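Spielzeugverleih Skimomby zieht in die frühere Post von Dreken

Dreken. Der Spielzeugverleih Skimomby bekommt neue Räume. Der Gemeinderat hat am Dienstagabend, 30. April, dem Mietvertrag für das Erdgeschoss der früheren Post in der Bahnstraße zugestimmt. Der Verleih, der bisher im Untergeschoss der Stadtbücherei untergebracht ist, soll nach den Sommerferien umziehen. Die Abstimmung fiel ohne Gegenstimmen aus, zwei Ratsmitglieder enthielten sich.

Mit dem Umzug wächst die Fläche auf 242 Quadratmeter. Leiterin Hashini Ranasinghe sagte nach der Sitzung, man habe in der Bücherei zuletzt nur noch kleine Teile annehmen können. Puppenhäuser, Kaufläden und Spielküchen stünden dort im Flur, den die Bücherei selbst brauche. "Wer eine Küche ausleihen will, muss bei uns erst drei andere Sachen zur Seite schieben lassen", sagte sie.
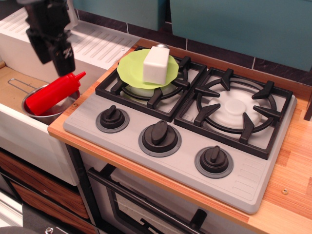
Spielküche mit Spüle, kleinem Topf und roter Quetschflasche.

Der Bestand umfasst nach Angaben des Verleihs 3.414 Teile, Zubehör eingerechnet. Große Stücke werden für vier Wochen ausgegeben, Brettspiele und Puzzles für zwei. Eine Verlängerung ist einmal möglich, wenn keine Vormerkung vorliegt. An diesen Fristen soll sich in der Bahnstraße nichts ändern. Neu ist eine Rückgabe am frühen Morgen: Der alte Paketschalter der Post bleibt erhalten und wird als Annahme genutzt, damit Eltern auf dem Weg zum Kindergarten Sachen abgeben können.

Länger diskutiert wurde im Rat über die Kosten. Die Gemeinde übernimmt die Miete in den ersten zwei Jahren vollständig, danach zur Hälfte. Den Rest muss der Verleih aus Beiträgen und Spenden decken. Der Jahresbeitrag steigt deshalb auf 50 Euro je Familie. Für Haushalte mit Sozialpass bleibt die Ausleihe kostenlos. Ein Antrag, den Beitrag nach der Zahl der Kinder zu staffeln, fand keine Mehrheit. Die Verwaltung hatte davon abgeraten, weil die Abrechnung zu aufwendig würde.

Umgebaut wird vor allem im hinteren Teil des Gebäudes. Dort lagen früher die Schließfächer, die bereits im März ausgebaut wurden. An ihre Stelle kommt ein Reinigungsraum mit zwei Spülbecken und einer Trockenwand, denn jedes zurückgegebene Teil wird vor der nächsten Ausleihe geprüft und gesäubert. Die Arbeiten übernimmt der Innenausbaubetrieb Mridha aus dem Nachbarort. 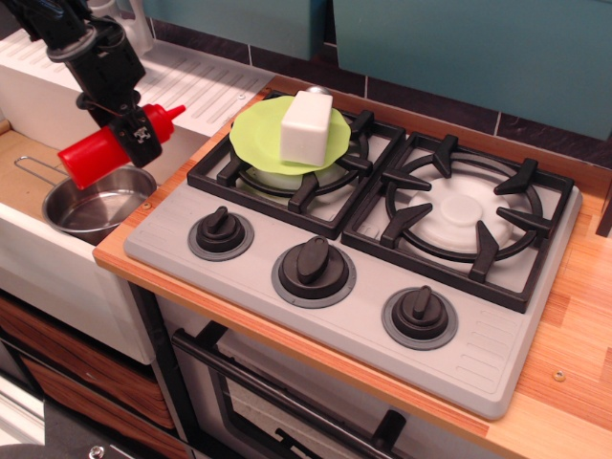

Die Elektrik muss nach Auskunft des Bauamts komplett erneuert werden. Der Fußboden im ehemaligen Schalterraum kann dagegen liegen bleiben, ebenso die Heizkörper. Für den Eingang ist eine Rampe vorgesehen, die auf der Seite zum Parkplatz gebaut wird. Während der Arbeiten fallen dort zwei Stellplätze weg, einer davon dauerhaft. Anwohner hatten im Vorfeld gefragt, ob mit mehr Verkehr in der Bahnstraße zu rechnen sei. Die Verwaltung verweist auf die Öffnungszeiten: Geöffnet ist wie bisher an drei Nachmittagen in der Woche und am Samstagvormittag.

Auch die Ausleihe selbst wird umgestellt. Bisher führt Skimomby die Vormerkungen auf Karteikarten. Künftig läuft alles über das Verleihprogramm Polta, mit dem auch die Bücherei arbeitet. Familien können dann von zu Hause aus nachsehen, was verfügbar ist. Die Karten sollen noch bis zum Jahresende parallel geführt werden - für alle, die lieber an der Theke fragen oder anrufen. Die bisherigen Ausweise bleiben gültig und werden beim ersten Besuch in der Bahnstraße mit einem Strichcode versehen. 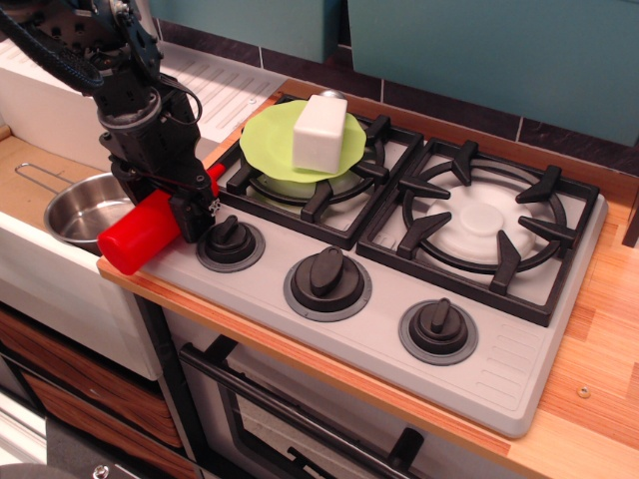 Kann man während des Umzugs noch Spielzeug ausleihen?
Die Ausleihe schließt für drei Wochen am Ende der Sommerferien. Alles, was vorher ausgeliehen wird, darf bis zur Eröffnung in der Bahnstraße behalten werden, Mahngebühren fallen in dieser Zeit nicht an.

Für Kindergärten und Tagespflegestellen gilt eine eigene Regelung. Sie dürfen bis zu acht Teile gleichzeitig ausleihen und behalten sie auf Wunsch ein halbes Jahr. Derzeit nutzen 41 Einrichtungen aus Dreken und den umliegenden Dörfern das Angebot. Gefragt sind bei ihnen nach Angaben von Ranasinghe vor allem Rollenspiele, also Küchen, Werkbänke und Arztkoffer, außerdem große Bausteine. Für diese Stücke gibt es Wartelisten, teils bis in den Herbst. In den neuen Räumen sollen sie auf niedrigen Podesten stehen, damit Kinder sie vor der Ausleihe ausprobieren können.
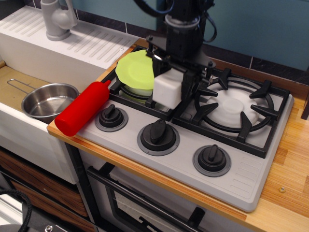
Herdplatte einer Spielküche mit hellgrünem Deckel und weißer Schüssel.

Spenden nimmt der Verleih weiterhin an, allerdings mit Einschränkungen. Stofftiere und Spielzeug mit fest eingebauten Batterien werden nicht genommen, bei Puzzles muss die Packung vollständig sein. Gesucht werden zurzeit Holzeisenbahnen und Zubehör für Kaufläden. Wer größere Teile abgeben möchte, sollte sich vorher telefonisch melden, bis zum Umzug fehlt der Platz zum Lagern.

Über die Nutzung des Untergeschosses der Bücherei ist noch nicht entschieden. Im Gespräch sind ein Lesezimmer für Jugendliche und ein Magazin für die Heimatgeschichte. Der Kulturausschuss will sich vor der Sommerpause damit befassen. Die Sitzung ist öffentlich.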